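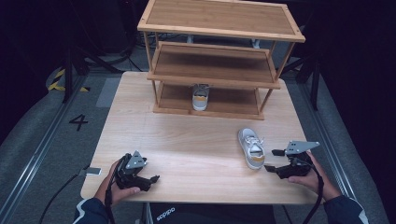
Putting the first shoe on the rack is done before one has thought about it, Francine Kennedy wrote in her comments on the pilot sessions, and it is the second shoe that shows how a household keeps its hallway. The remark has been adopted as the starting point for the second phase of the Fulladdale Home Order Study, for which participants are now sought.

Call for participants: putting away shoes at home

The Després Institute for Domestic Life invites adults living in Fulladdale and the neighbouring parishes to take part in a study of how everyday footwear is sorted, paired and stored. The study concerns small racks and shelves of the kind kept by a front door, at the foot of the stairs or in a shared entrance. It does not concern fitted wardrobes or commercial storage.

Background

In the first phase, 1,794 households returned a written questionnaire on where shoes are kept and who puts them there. Replies described racks in regular use, racks used chiefly for post and gloves, and a considerable number of floors. Respondents who owned a rack were asked which shelf they used most. The bottom shelf was named more often than any other, including in homes where the upper shelves were said to stand empty for much of the year.

The questionnaire could not establish how people go about the task itself. Some respondents wrote that they carried a pair in one hand, others that they placed each shoe separately, and several noted that they turned the toes to the wall when visitors were expected. Phase two will look at these matters directly, using ordinary shoes and a three-tier bamboo rack set on a table.

What taking part involves

Participants attend one session at the Keker Building. A session lasts up to two hours, including breaks, and is held either at 10 a.m. or at 2 p.m. On arrival, participants will be shown to a carpeted room and will be given an information sheet and a consent form. There will be time to read both and to put questions to the session lead.

The practical part is carried out seated. Participants will be asked to place shoes on the rack, to remove them, and to rearrange them following short written instructions. Lace-up trainers are used for most of the tasks; slip-on shoes and ankle boots are introduced towards the end. In certain tasks the laces are to be left tied, and in others they are to be tucked inside the shoe before it is put away. All footwear is supplied by the Institute and is clean. Participants are not asked to remove or lend their own shoes.

A short interview follows, in which participants describe the arrangement they use at home. Those who wish may bring a sketch of their hallway with the position of the door, any radiator and the place where shoes are usually left. The sketch need not be to scale.

Speed is not assessed. There is no correct arrangement, and participants who would ordinarily leave one shoe on the table and attend to something else are asked to say so in the interview.

Who may apply

Applicants should:

— be aged 18 or over;
— live in a household of two or more people, of whatever relation;
— be able to sit at a table and reach forward comfortably with both arms;
— be willing to have the practical part of the session recorded.

Applications are particularly welcome from people in shared houses, from grandparents who look after children during the week, and from those who have moved home in the past year. Experience of any kind is not required. Persons who completed the phase one questionnaire may apply and will be asked to give the reference printed on their acknowledgement letter.

Employees of the Institute and members of their households are not eligible.

Payment and expenses

Each participant receives £20 for a completed session, paid by bank transfer by the end of the following month. Local bus fares are reimbursed on production of a ticket. Participants who withdraw part of the way through a session will receive the full payment and need not give their reasons.

Tea, coffee and water are available in the ground floor waiting area, which is open from 9 a.m. Food may not be taken into the session room.

Clothing and access

Participants may wear what they please, although close-fitting cuffs are more comfortable than loose ones for work at the table. Coats and bags may be left in the lockers beside reception. The Keker Building has step-free access from the car park side; the entrance on the street has a flight of steps and no handrail on the left. The table height can be adjusted on request. Please mention any such requirement when applying so that the room may be prepared.

Recordings and personal information

Recordings are kept under a participant number and are stored apart from names and addresses. They are used for research and for the teaching of research methods. Names are not published. A participant may ask for a recording to be deleted at any time before the analysis begins in November, by writing to the study office and quoting the participant number.

The study has been reviewed under the Institute's own ethics procedure. A copy of the decision may be consulted at reception or requested by post.

How to apply

Applications are made through the Plusix enrolment page or on the paper form held at reception. The form asks for contact details, the make-up of the household, preferred session times and a brief account, of no more than a page, of where shoes are kept at present. Applications close at noon on the last working day of September. Applicants will receive a reply whether or not a place can be offered.

Enquiries about eligibility and the content of sessions should be addressed to Yaqin Xia, study lead. Questions concerning payment, travel or access should be addressed to Normand Caron at the study office. Complaints may be made in writing to Clifford Gosselin, head of research governance, and will be acknowledged within five working days.

Home | About the Institute | Studies | Take part | Publications | Contact

Recent notices

Coat hooks and their height: summary of findings
Call for participants: folding and storing bed linen
Phase one questionnaire: 1,794 households reply
Reading room hours at the Keker Building
Tanner Lévesque to speak on the shared hallway
Vacancy: study office assistant (part-time)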